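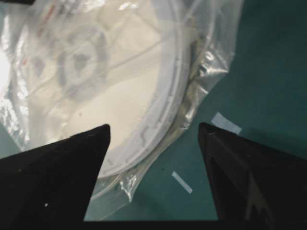 Gadesex Air Monitoring Support Team

Category: Outdoor Sensors > Installation
1/9/26

4. Mounting and starting the Lirker outdoor smoke sensor

1. Choose a spot at least 2 meters above the ground, in shade, with open air on all sides. Keep clear of dryer vents, grills and chimneys.
2. Fasten the bracket with the two screws supplied. The intake must face down.
3. Connect the power lead and wait for the status light to turn steady green.
4. In the Broditz app, select Add Sensor and enter pairing code 222.
5. Set Location to Outdoor. Indoor sensors do not appear on the public map.
6. Set the alert level. The default is an air quality index of 100.

Note: The first hour of readings is discarded. Hourly averages start after that and may lag behind a sudden change in smoke.

Note: Fog can raise particle readings. Compare with the nearest Pillai station before reporting a fault.

CAUTION: Disconnect power before opening the housing. Do not spray water or compressed air into the intake.

CAUTION: Do not use this sensor as a smoke alarm.

Clean the intake screen with a dry brush every March and again after any long period of smoke.

Last updated: firmware 2 edition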